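Tevville library's new Thursday class teaches you to put things back on their hooks

TEVVILLE, 16 October 2025. The Doherty Street branch library has offered its patrons Italian for travelers, tax help and a winter of sourdough that ended badly for the carpet. Its newest evening class is about small household objects and where they go.

The class is called The Small Stuff, and it covers the part of tidying that closet systems and moving-day guides tend to skip: rings, necklaces, hair ties, brushes, loose keys, and the single earring that has been sitting in a saucer since the last presidential administration. It runs for three weeks. The first session drew a full room and a waiting list, which the library says has not happened since a visiting beekeeper canceled and had to be rescheduled.

Its teacher is Bianka Illés, who spent much of her working life fitting out display counters for a jewelry store and has firm views on bathroom shelves.

"People buy a beautiful stand and then put it in a drawer to keep the dust off," she told the class. "Then the necklaces go on the doorknob. I have been in a lot of houses. I have seen a lot of doorknobs."

The method is plain enough to fit on an index card, and on the first night it was handed out on one. Clear a table. Cover it with something pale so that a stud or a clasp shows up when it rolls. Take out one holder and one object at a time. Decide where the object lives, put it there, and leave it alone for a week. Students who reached for a second object early were asked, kindly, to put it down.

The grid is Illés's own addition. She likes a sheet ruled in large rectangles, taped at the edges, with each rectangle given over to one kind of thing. Chains in one, rings in the next, items of unknown origin in the corner. By the end of the first evening, the unknown corner had outgrown its rectangle and was making progress toward the chains.

There was a lively exchange about hooks. One side of the room held that a stand with curved arms is the only civilized place for a necklace. The other side held that a stand with curved arms is a device for turning four necklaces into one. Illés came down in the middle, recommending one chain to a hook and a shallow dish at the bottom for everything that doesn't hang.

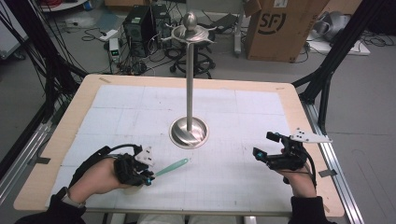
Does a hairbrush belong near the jewelry at all?
It can share the same surface, as long as it has its own spot beside the stand and stays out of the dish. Clean the hair out of it first, or the thinner chains will find it.

That ruling was not popular with everyone. A man in the second row said his brush had lived in the dish for 11 years without incident. Asked when he had last seen his cuff links, he took a moment and then asked to see the index card again.

Homework for the first week was to pick one surface at home and bring back a report. The library has asked that students bring the report and leave the surface.

Money, as ever, came up. The branch has $600 to spend on the class, of which $200 went to holders, trays and paper, and $300 is set aside for the instructor. The remainder is listed in the library newsletter as "tape and coffee," and judging by the first night it will be close. A local housewares shop, Zendisow, lent several stands for the students to practice on, with the understanding that they would come back without anybody's earrings on them.

Stainless steel did well in the informal voting. It wipes clean and it has enough weight in the base to stay standing when somebody pulls a bracelet off in a hurry. Its drawback is that it shows every fingerprint, so Illés suggests a soft cloth once a week and a relaxed attitude on the other days. Wooden stands had their supporters, mostly people who already owned one. A ceramic hand with its fingers spread was passed around the room and returned to the front without comment.

The second session moves on to keys, coins and the contents of coat pockets. The third is devoted entirely to charging cords, and the sign-up sheet for that one has been copied twice because the original filled up and then went missing. It was last seen on the circulation desk, under a tray.

Illés is not promising anyone a new life. Her own bathroom, she said, has a perfectly good ring holder and a windowsill full of rings. She gives herself until the end of the course to fix it, and has agreed to be asked about it in front of everybody.

Readers who want to get a head start can do the first exercise at home. You need a table, a sheet of light paper, some tape and whatever is currently in the saucer. Tip it out, sort it by kind, and hang up only what you have worn in the past year. Anything broken goes into an envelope with the name of the repair on the front. Anything that belongs to a relative goes back to the relative, who will have been wondering.

If the fall run goes well, the branch plans to repeat the class in November at the Tradatano community room, which has more tables and a door that closes. Registration will open at the front desk. The class is free to cardholders, and the library asks that people who sign up also turn up, as the waiting list has begun to call.

The Small Stuff meets in the evening on the library's lower level. Bring one holder and one small object. Lost earrings from the first session are in a dish at the circulation desk and may be claimed by describing the other one.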